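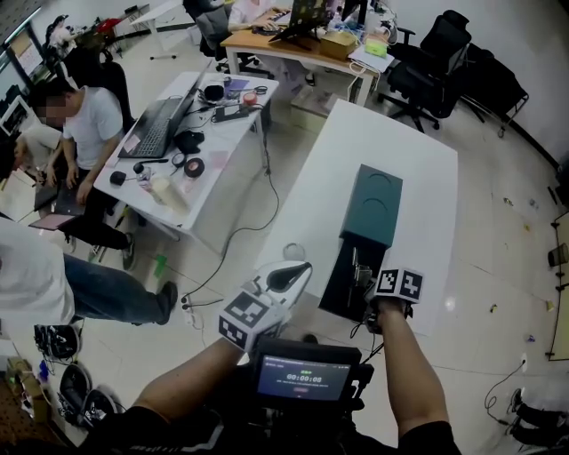 Right, desk clear-out thread, as promised to Inès about a month ago. The shared office has reached the point where you can't put a mug down without moving somebody's cables first. 1/

Started with my own desk, 12 May 2023, straight after breakfast so I couldn't talk myself out of it. I found 3 phone chargers, none of which fit my phone. Who have I been charging?? 2/

Cables are the worst of it. I've given up on the clever winding trick Évan showed me and gone back to freezer bags with a label on. Ugly, quick, and I can see what's inside — that'll do me. 3/

Question for people who work at big white tables: what do you clean them with? Ours show every pen mark. Ludivine swears by a damp cloth and washing-up liquid, Anatole says bicarb. I've tried both and the biro by the window is still there. 4/

Notebooks! I keep starting new ones and filling nine pages. Tore the used pages out, clipped them together by project, and put the rest back on the shelf to be used properly this time (I say that every May). 5/

Sticky notes: read them all, binned nearly all of them. One just said "ring Burura re 143". No idea. If you're from Burura and you've been waiting for a call about 143 of something, I'm so sorry, please get in touch. 6/

Also had a look at drawer units. The Grukmont one is lovely and far too wide, it'd block the socket. Priso do a narrow one on castors that would slide right under, so I've asked Benoît if the office kitty stretches to two. He said "hmm", and from Benoît that's practically a yes. 7/

New rule for tape, by the way. It lives in the top drawer and it goes back in the top drawer. I have written this on a label and stuck it to the drawer with, yes, the tape. 8/

Still to do: the extension leads, the shelf behind the door, and the box of pens, which I'm going to test one by one with the radio on. Évan has offered to help if there's cake. There will be cake. Lemon, probably, unless somebody objects before tomorrow lunchtime. 9/9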